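# Why does mixing in "messy table" demos help so much with grasping bottles? 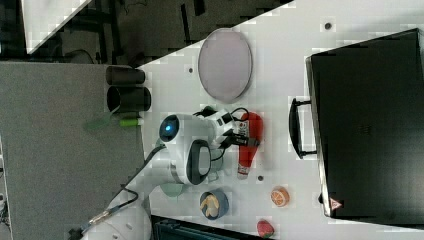
## Background

I've been trying to reproduce the clutter result from the Nollum write-up, the one where they train a policy on two sets of demos: one with only the target object on the table, and one with dishes, cups and toy food lying all over the place. Mine is a smaller version with 400 demos in total. The target is a red spray bottle lying on its side.

With clean demos only, my arm picks it up fine on a clean table and falls apart as soon as there's a plate nearby. Swap in 40 messy demos (same total!) and it gets much better, even with toys I never used in training. I expected a small bump. Why would one tenth of the data matter that much? And is it the clutter itself, or just that the bottle ends up in odder spots?

Seeds: 7 for each mix, same training length.

---

**piltevel_bench**

Great result, and I love that you kept the total fixed, so many people don't!

My guess is that your clean-only policy never had to learn what the bottle looks like. On a bare table, "go to the colored thing" works every time. Put a strawberry toy in there and that shortcut is suddenly a bad one. A few messy demos are enough to make it costly, and the training does the rest.

Two things I'd try:

- Run the clean-only policy with just one extra object at a time. If red toys hurt it more than the lavender plate does, you have your shortcut.
- Log where the gripper goes on failed tries — a plain success rate hides this completely.

For your second question, you need a third set: clean table, but with the bottle placed exactly where it was in the messy demos. We did this with a mug on the Skirora arm and the placement explained roughly half of the gain. I was surprised it was that much.

---

**andrade_lab_nights**

more data is always better, just collect more messy ones

---

**gripfan1904**

Agree with the first reply about the third set. I'd also check how the bottle is turned. A bottle on its side with the nozzle facing the arm is a very different grasp from one facing away, and when people make a table messy they tend to drop things at random angles without thinking about it. So your messy set may have more angles in it too. Easy to check: go through the first frame of each demo and write down the angle, it's a Sunday afternoon of work at most.

Please post the numbers if you run it, I'd really like to see whether the effect holds with a see-through bottle!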